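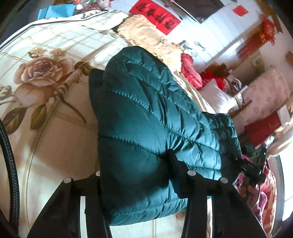

2 min read

Stillness: Music for a Winter House, by Baumgart
Digital album, 9 tracks, plus printable score
Posted 11/27/23

Stillness started life as live music for a stage play in Hiltbridge, a slow, snowed-in family story with long stretches where no one speaks. Those gaps had to be filled with something, and what came out was mostly piano, bowed vibraphone and a very old pump organ that wheezes when you lean on the left pedal (I left the wheeze in, I love it). People kept asking in the lobby where they could get the music, so it's been re-recorded from top to bottom and put out as a proper album!

The recording was done at a chapel in Hastesstead over a chilly week in April. The room has a lovely long tail on it, and the low organ notes hang around well after the key is up. Try track four on headphones. There's a spot near the end where the piano drops out and you get just the room for a few seconds before the strings sneak in, and it still gets me.
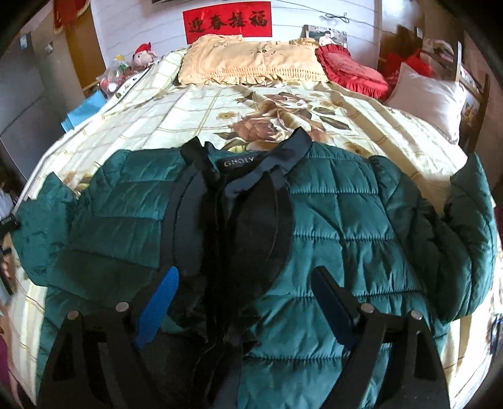 Quilted jacket, laid out on the bed.

What's in the download

The full album as WAV and MP3, 32 minutes in all. You get both formats, so there's no need to choose at checkout. The score comes as a PDF, laid out for letter-size paper with the page turns in sensible places, and the parts for violin and cello are separate files. There's also a folder of cue versions, which are the shorter edits used in the show, with clean starts and endings. If you run a small theater or teach a dance class, start with those. They loop nicely.

Playing it yourself

Most of the piano writing sits well under the hands and a student with a few years of lessons could manage it. "Lamp Oil" is the exception, with some wide stretches in the left hand that I roll. 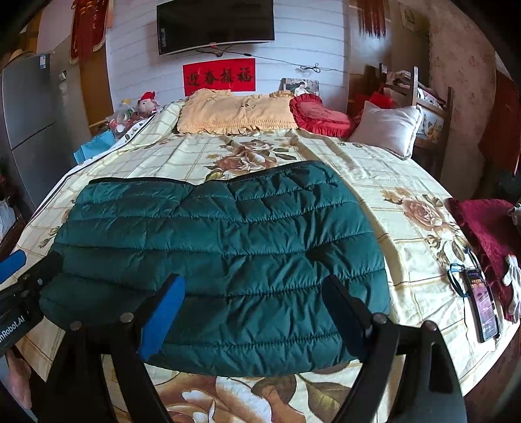
The organ part can be covered on any keyboard with a soft reed sound, and it works on accordion too, which I didn't expect to like as much as I do. Tempo marks are a suggestion. On stage we took the last cue slower every night.

Using it in a show

Buying the album covers home listening and classroom use. For a public performance, send a note with your dates and the size of your house. Rooms of up to 900 seats are on one simple license and larger ones are worked out case by case. Replies can take a few days during tech weeks.

Downloads stay live in your account for 30 days and the link can be sent again after that if you lose it.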